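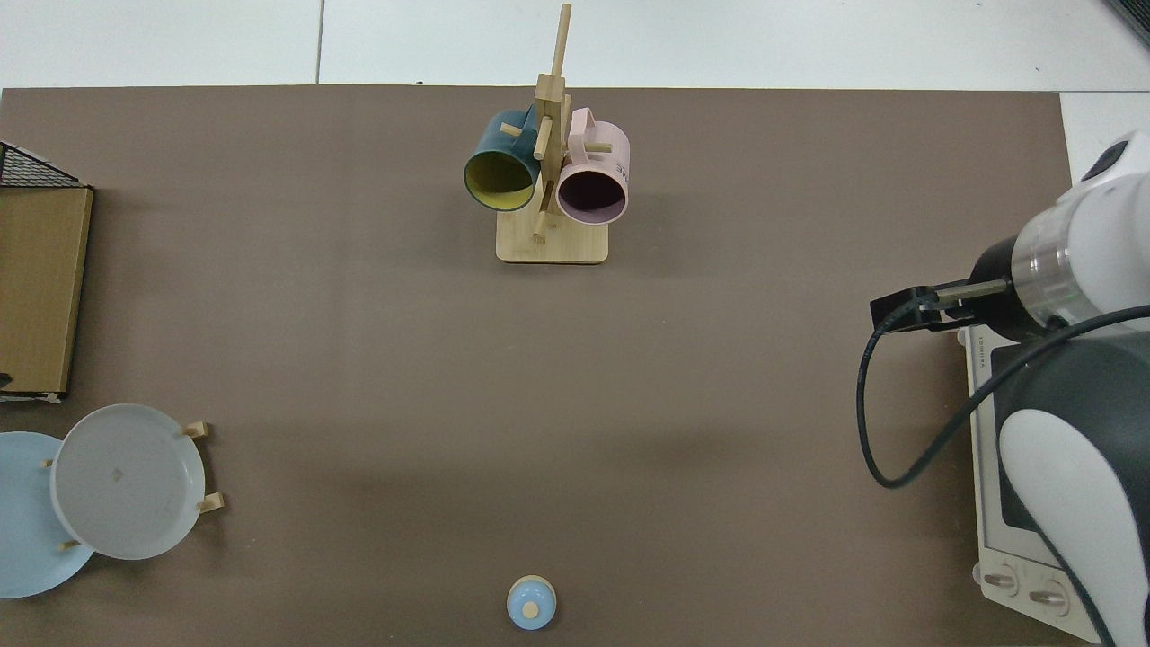 The Last Ferry to Mahrous
May 30, 2025 | by the Rillico Story Page

My aunt swore the ferry to Mahrous never left on time, so I strolled down the hill with a peach in each hand and got there just as they were pulling in the ramp. I ran! I ran like a kid let out of school, juice down both wrists, and the deckhand laughed so hard she had to hold the rail while I jumped.

What a boat! It had green benches, a brass bell, and a number painted on the side, 2472, in figures taller than me. The engine shook the floor so much that my teeth buzzed. I gave my second peach to the deckhand (it was only fair) and she let me stand up front, where the spray comes over.

And then the island, all at once, with every window lit up gold and a band playing badly on the pier. I had been hearing stories of that pier for eight years. It was smaller than I'd pictured and I loved it right away, the crooked lamps, the smell of fried onions, the dogs asleep on the nets.

"Last boat back is at ten," the deckhand called.

I waved, and went to find the onions.

130 shares | 8 comments
Contact | © 2025 Rillico Story Page | Back to top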